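The Inventory at Bristby

The shop at Bristby closed in December, and the contents had to be listed before the lease ran out. Cristian Cabrera was given the list. He had worked there for eight years as a bench technician and knew where most things were. Walter Valderrama, who had owned the place, gave him the keys, a box of printed labels and one page of instructions.

The instructions read as follows. Every item over 16 dollars in replacement value gets its own line. Anything under that goes in by the bin. A bin is recorded by color, position and contents. A bin with nothing in it is recorded as a bin.

Cabrera started at the north wall. The racks there were Londoño steel, bolted at the top and shimmed at the left foot where the slab dipped. He recorded the racks first and then what was on them. Solder, two gauges. Heat-shrink, by diameter. A Bralance bench scale with a cracked leveling bubble, which he entered as working, and then changed to working, bubble cracked.

He wrote in block capitals with a hard pencil. Valderrama had asked for a spreadsheet. Cabrera meant to type it up afterward.

By the second evening he had reached line 473 and the hand tools. These were a problem. At Bristby the hand tools had never belonged to a position. They belonged to whoever had used them last, and they went back into the nearest bin of any color. Red had been for pliers at one time. Yellow had been for cutters. Blue had been for screwdrivers, and blue was the only color that had more or less held, mostly through Valderrama's habit of walking the benches at closing and moving the drivers back himself.

Cabrera pulled all the bins off the rail and emptied them onto a sheet. He wiped each one with a damp rag, ribs included, and let it stand. Then he began to put the tools back according to the original scheme, which was not in the instructions. 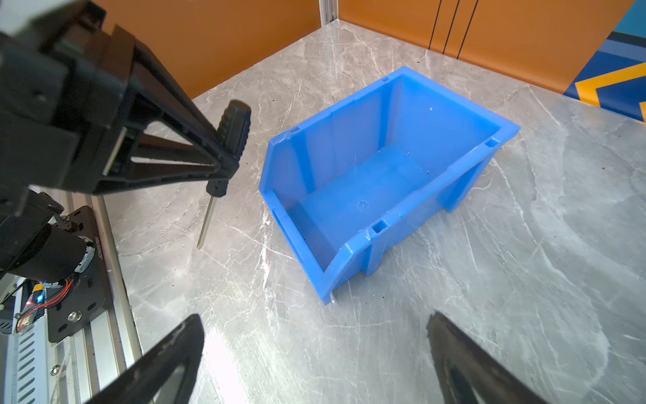 Should a screwdriver go into an open bin handle first or tip first?

Tip toward the back wall, handle toward the low front lip. The hand finds the handle without searching, and the tip stays away from the fingers.

Valderrama had written that down once, on an index card, with the question above and the answer below. The card had been taped to the rail for so long that the tape had gone brown. Cabrera peeled it off with a razor blade and considered whether it was an item. It had no replacement value. He put it in his shirt pocket and did not give it a line.

The flat blades went in first, by width. Then the crossheads. A driver with a ridged black handle had no maker's name on it, and he turned it under the lamp for a while. The tip was rounded at one corner. He remembered rounding it, on a seized cover plate, in his first year. He had put it back in the bin and said nothing. Under condition he wrote: tip worn, usable on soft screws.

At 9:40 Valderrama came in by the side door with his coat on. He looked at the sheet on the floor, the bins back on the rail and the pencil list.

"You sorted them," he said.

"They were mixed."

"The buyer is taking it by weight. Zirora. They told me this morning. They have a truck and a scale."

Cabrera looked at the Bralance.

"A bigger scale," Valderrama said.

Cabrera asked whether the list was still required. Valderrama said the list was required for the lease, and the lease did not care about the order of the screwdrivers. He then went along the rail and checked the blue bins with one finger. At the third one he stopped, took out a driver that lay the wrong way around and turned it. He did the same at the fifth.

"You had a card here," Cabrera said.

"Did I?"

Cabrera gave it to him. Valderrama read both lines, holding the card well away from his face. He gave it back.

They finished the rail together. Valderrama read out the sizes and Cabrera wrote them. The total for hand tools came to 60 lines, all of them under the limit and none of them required. One bin was left over, blue, with nothing to go in it. Cabrera entered it as a bin.

The truck came the next day. Two men tipped the bins into a steel drum and stacked the empties on the floor by color, which they had not been asked to do. The drum went onto the scale. The figure was written on a pink slip and Valderrama signed it.

The typed list is dated Apr 19, 2023, four months after the lease ended. The ridged driver is on it at line 512, tip worn, location Bristby, north rail. It was in Cabrera's kitchen drawer by then, handle toward the front.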